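How to put together a class memory book for a teacher's aide who's leaving

Posted February 18, 2025

Did this for my daughter's class and three parents have asked me how, so writing it down once. Quick version. It's not hard, it's mostly chasing people.

What you need

A plain scrapbook or a binder with clear sleeves. Cardstock, one sheet per kid plus a few spares. Markers that don't bleed. Glue stick. We used a Kovden binder, the cheap one, and it held up fine.

Budget – we asked for $2 a family and told people it was optional. Nearly everyone put in. Covered the binder and a small card.

Step 1. Ask the teacher first

Short email. Ask if it's ok, ask for first names and spelling, ask if any family has said no photos. Get the last day in writing. Ours moved up a week and I only found out at pickup.
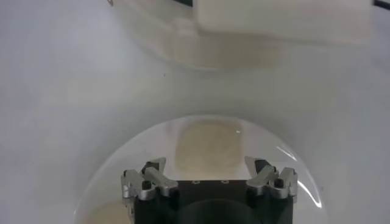 Step 2. Send one note home

One. Not four. Say what it is, when it's due, who to give it to. Put the due date at the top in big letters and make it 12 days before you really need it. Tell the kids it's a secret – some will blab anyway, don't stress.

Step 3. Give the kids a starter line

A blank page scares little kids. Ours got a half sentence to finish:

I liked it when you...
You helped me with...
You always say...

Let them spell it how they spell it. Do not fix it. If a child can't write much yet, they tell a grown-up and the grown-up prints it underneath the drawing. Favourite page in ours was a drawing of a shoe with "you tyed it evry day".

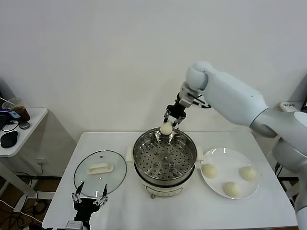
Pages come back crumpled, so flatten them under something heavy overnight before you put them in the sleeves. Also check every page has a name on it. Two of ours didnt and I had to guess from the handwriting, then ask.

Step 4. Put it in order

Alphabetical by first name. Saves arguments. Teacher's page goes first, a group page at the back where everyone signs. Leave a couple of empty sleeves for the kid who was home sick and brings theirs in on the morning of.

Step 5. Make a copy

Scan or take a picture of each page before you hand it over. Takes ten minutes. I use the Athumani scanning app but your phone probaly has one built in. Name the files by kid so you can find them later. 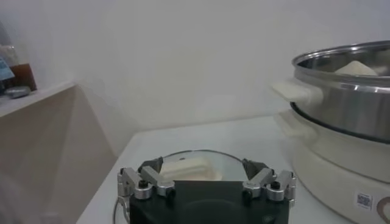 What if only half the class sends a page back?

Ask the teacher for fifteen minutes of class time and have the rest do theirs at their desks. Bring the cardstock and markers yourself so there's nothing for her to organize.

Step 6. Hand it over

End of the day, kids on the carpet, let one of them carry it up. Keep it short. Bring tissues, and leave the card inside the front cover so it doesn't get lost in the goodbyes.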